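The Slow Side of the Reservoir

Everybody I fish with has a spot they won't talk about, and mine is a muddy little cove on the back side of Rasar Reservoir where the road gives out and you have to drag your kayak through the willows. I went up again in April, on my own, with a thermos and far too many jigs, and I'm going to tell you about it anyway (sorry, Iraklis).

I used to hurry through early spring. I'd run from point to point throwing the same crankbait I'd caught fish on the summer before, and I'd drive home grumpy. Crappie cured me of that. They make you sit still!

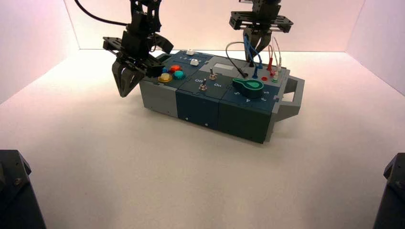
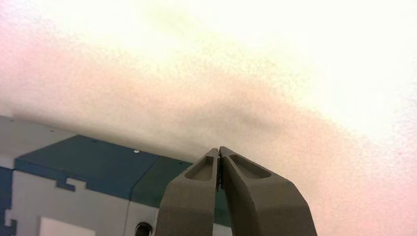
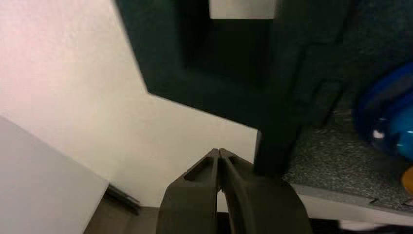
Finding them before they move up

Most of the crowd launches at the Cero ramp and heads straight for the brush piles by the dam. Fine by me. Those piles hold fish all winter, but once the afternoons warm up a little, the crappie start sliding toward the shallow coves, and they stop along the way wherever there's a bit of wood and some deeper water next to it. On Rasar that means the old creek channel. You can follow it with a cheap sonar, or do it the way I did for years, with a lead weight on a string and a lot of muttering.

I parked myself on an outside bend where the bottom drops from six feet to nine. There's a drowned tree there that I've lost more tackle to than I care to add up. I got there a little after sunrise and didn't get a bite until my coffee was gone, and then the float just tipped sideways and lay there. That's a crappie coming up with the bait. If you wait for the float to go under, you'll be waiting a long time.

What I was throwing

I keep it simple, or I tell myself I do. A light spinning rod, thin line, a slip float and a small hair jig in white or chartreuse. When the water has some color in it, I lean toward chartreuse. When it's clear and the sun is up, white does better for me, and a plain gray one does best of all when they're being fussy.

The jig I ended up sticking with was one Iraklis Vlachopoulos tied for me over the winter. He ties them sparse, so sparse that the first time he handed me one I thought he'd run out of feathers. I put it down by the tree and let it hang, and I mean hang, no twitching. There was enough ripple on the water to move it. Two fish in a row took it that way, both of them thick across the back and dark around the head the way the males get in spring.

Then the wind swung around and blew straight into the cove, and my anchor started to creep. I spent a silly half hour resetting it and spooking everything in the county. If you fish from a kayak, tie off to the wood if you can. A short rope and a big spring clamp beat any anchor I've owned, and I say that as a person who owns several.

The long lunch

By noon the bite had died, so I paddled across to the Tjoa side, where there's a gravel bank you can pull up on, and ate a squashed sandwich with my boots off. A pair of ospreys was working the open water. One of them hit, missed, shook itself off and went back up to try again, and I felt a lot better about my morning.

I could have gone home then. It's 85 miles of two-lane back to my driveway and I'd been up since well before light. But the evening is when that cove really turns on, so I stayed, retied, and slid back over with the sun on my neck.

They'd moved. Same tree, but up on the shallow side now, tight to the trunk, and I had to shorten my float depth until the jig was barely two feet down. First drop, the float tipped over. Second drop, same thing! I kept enough for supper, let the rest go and fished until I couldn't see the float anymore.

If you go

The gate on the Adport road closes at dark, so park outside it if you plan to stay for the evening bite. Check the size and creel rules before you leave the house; the sign at the ramp has been faded for as long as I've been going. Wear your life jacket, too. April air can feel like summer while the water is still cold enough to take your breath away.

And bring more jigs than you think you need. That tree still has four of mine from this trip, including the one Iraklis tied, and I haven't worked up the nerve to ask him for another.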